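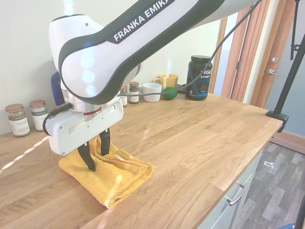 Milagros Cabrera put it to us in the first round of interviews that a towel is never put away, only moved to where the next person will look for it. Her remark shaped the way we came to treat folding in this part of the study. We had planned to record it as a household chore with a start and an end, and the interviews gave us little support for that.

Figure 3. Folded yellow towel on a butcher-block countertop, with jars, mugs and a protein powder tub along the wall.

4.2 Towels and the kitchen counter

Of the 38 households that completed the diary, 16 said that clean kitchen towels were folded on the counter and not at a table or on a bed. The diary asked for the place of folding, the number of folds and the place of storage. It did not ask who did the folding, an omission we return to in Section 6.

Counter folding differed from table folding in two ways. First, it was done in a smaller space. The back of a kitchen counter is usually taken up by things in daily use, and the towel is folded in the strip left in front of them. The counter in Figure 3 is of this type: spice jars, a white mug, a yellow mug and a large black tub stand in a row by the wall, and the towel lies nearer the front edge. Second, people who folded at the counter were less concerned with matching edges. The towel in the figure is folded into a rough rectangle and still has rumpled layers and a few creases. Under the Gustisley scale, which we used for all linen, a fold of this kind is scored as "loose," the middle of the three grades.

Terrycloth was harder to grade than flat-woven cotton. The pile hides small creases and makes the edges look thicker than they are, and our two coders disagreed more often on terry towels. Agreement on flat-woven towels was 79 percent before discussion. For terry we dropped the edge criterion and graded only on outline and on the number of visible creases, following a suggestion in Hashmi's notes on the pilot.

Storage was less varied than folding. Most counter folders kept towels in a drawer in the same room. In nine households the towel had no storage place at all and stayed on the counter until it was used. Junaid Hashmi argued that these should be coded as unfinished. Cabrera disagreed, and the final coding follows her: where a household named the counter as the usual place, the towel was counted as put away.

Entries from the April diary were coded before this rule was set and were coded again under it. The second pass changed the storage code but left the fold grades as they were.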